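Skatgate Workshop Forum > Builds in progress > Sand rover, second attempt

Posted by tikov_garage
August 6, 2020

Picking up from my April thread, where the first rover dug itself a grave before it got as far as my lunch box. Version 2 drives! It really drives, on real sand, and I've been grinning all week.

Quick rundown for anyone who missed the old thread. It's a home build, most of it done on the bench at the Skatgate shared shop, with a welded frame, one gear motor per wheel, and a lead battery slung as low as I could get it. Beige paint because that's what was on the shelf. The driving computer is an old laptop board running my own code, which is ugly but it's mine. All it does so far is hold a compass heading, look for anything tall in the camera picture, and stop when I hit the big red button on the remote.

Longest run without me touching the sticks was 337 meters. The old one managed 2. I let the tires down a lot further than felt sensible and that was the biggest single change, more than the new motors.

The trouble is steering by camera. I wanted it to pick something on the skyline and aim for it, so I wouldn't have to trust the compass so close to the motors. On flat open ground with haze it has very little to work with. The view from the rover, looking across to the tree line: 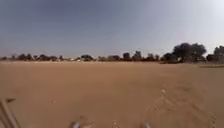

Valtteri Kettunen thinks you should drop the skyline idea completely and put the money into a decent GPS, one with a base station. He was at the shop last night and asked me to pass that on, along with an offer to help mount the antenna.

Posted by tikov_garage

Ha, tell him thanks, and tell him no! I know GPS would work. I want to see how far I can get with a cheap camera first. That big spreading tree on the right is a good fat target, and the code does find it when the light is kind. What throws it is the glare on the same side. The bright part of the sky pulls the exposure around, the tree goes soft, and then the thing locks onto some other dark lump and turns left.

Posted by halonen_b

Are you letting the camera set its own exposure? Lock it. Also crop before you do anything else. Half that picture is sand and most of the rest is sky, and all you need for a heading is the thin dark band in between. You'd cut the work down so much you could run it faster on the same board.

Second thing, you've got bits of your own rover in view. Corner of the frame at lower left, and two pale things along the bottom. Is your code masking those?

Posted by tikov_garage

Exposure was on auto, yes. Oh boy. Locking it tonight.

No mask yet. They sit well below the horizon so I figured they couldn't hurt, but on a bump the whole picture pitches and who knows.

Posted by skestton_dave

I'm going to disagree with halonen_b on the crop. On soft ground the nose goes up and down like a boat and a fixed strip will miss the horizon half the time. Find the horizon line first in a tiny shrunk copy of the picture, then crop around it. A cheap tilt sensor helps too.

And I wouldn't throw away the sand. There are tire tracks on the right there. Once you have a good run down, following tracks back home is a great party trick, and you need the ground for that.

Posted by halonen_b

Tracks that faint? In that light? I'd be amazed. They overlap and fan out, so which one do you follow? Fair point on the pitching though, I only ever run mine on a parking lot.

Posted by skestton_dave

Low sun, long shadows, it works better than you'd think. Mine followed its own ruts for 117 meters before it got bored and went to look at a bush. I'll dig out the code.

Posted by tikov_garage

Please do, I'd love to try that! Plan for the weekend is locked exposure, then Dave's horizon finder, then 3 runs at the big tree from the same start so I can compare them properly. If it still goes left on me I'll call Valtteri about that antenna - but I'm getting my 3 runs in first.

Does anybody have a spare tilt sensor? I can trade a box of M6 bolts or a slightly bent wheel hub.

Posted by halonen_b

Got one in a drawer. Keep the hub.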